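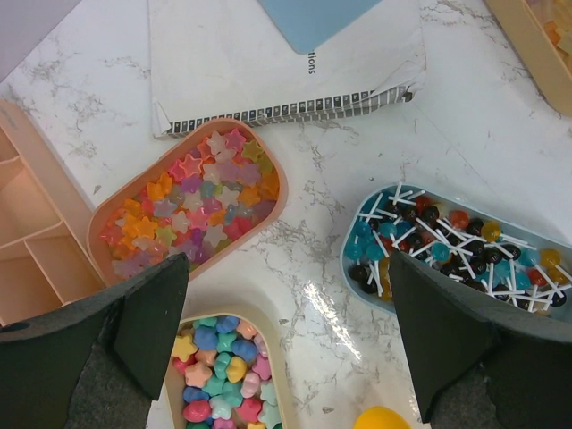

Ratree Chareonsuk
Bead and small-findings bench, Saltar workshop

Notebook, May, started a little after 4 p.m.

Picking this up where I left off before lunch, with a fresh cup of tea and better light. The question on the bench is still cord. We've had more bracelets come back with a stretched or snapped cord than I'd like, and Teodor and I agreed to stop guessing and hang some weights on things.

Setup, for anyone who wants to repeat it: cut lengths of elastic, each tied into a loop with the knot under test, hung from the brass hook on the end of the shelf, with the little bucket below and sand added a spoonful at a time. I know the bucket is a bit homely, but it weighs the same every time and I like it. Loops went up overnight with a light load first so the slack was out of them before I measured anything. I forgot to do that with the first batch and threw those numbers out, which hurt, as it was most of a morning.

Two cords so far. The Roman is the one we've used for years, clear, a little stiff coming off the spool. The Gandley is softer and takes a knot beautifully, and I wanted it to win, I'll admit that right here in ink. It didn't, or at least not yet. The surgeon's knot held fine in both. What went in the Gandley was the cord just beside the knot, and it went in the same place so often that I started watching for it. My first thought was that I was pulling too hard when I snugged the knot down. Teodor tied a set with his much more patient hands and got the same break, so I can stop blaming myself for that one.

Pre-stretching makes more difference than the brand does. I did 15 loops with the cord pulled out firmly a few times before tying and 15 straight off the spool, and the unstretched ones had all gone visibly slack by the next morning. I've been telling people in the evening class to pre-stretch for as long as I've taught it, mostly on the word of the woman who taught me, so it was lovely to see it hanging there on the hook!

Glue next. We have half a bottle of the Ustuvus left, and I put a dot on each knot in the second set and let them sit under the lamp shade overnight. The dot needs to be smaller than you think. Too much and it creeps along the cord, dries hard, and you get a stiff little whisker that scratches the wrist and (I suspect) gives the cord a hard edge to break against. I'd like to look at those ends under the good loupe before I say so with any confidence. Teodor thinks it's the glue itself making the elastic brittle. We went back and forth over it until the kettle boiled. Easy enough to settle: same knots, glue with no whisker, glue with a whisker, no glue.

Side note on holes. Some of the plastic beads have a sharp ridge where the mold halves met, right at the mouth of the hole, and it's quite possible a good share of our returns were never about the knot at all. I ran a bit of cord back and forth through a rough one and it was fuzzy in no time. The reamer cleans them up nicely, but with 2,000 in a bag I'm not going to sit and ream every one, much as I'd enjoy the radio. Maybe put a smooth spacer either side of the knot and let the rest be. Stars are harder to judge than rounds, by the way, as they nest into each other and you can't see the hole once they're strung.

Spool count for the order, while I think of it: Roman, 2 full. Gandley, one opened, and please don't open another until this is finished.

Still to do: the three-way glue test, loupe on the broken ends, and ask the class to bring in any old bracelets that have gone, with the knot still on if they can find it. I'd also like a loop or two left on the sunny windowsill all summer, labeled properly this time. The ones from last year had the label written in a pen that faded before the cord did.

T. has borrowed the small scissors. The hook is loose again, so check it before hanging anything heavy.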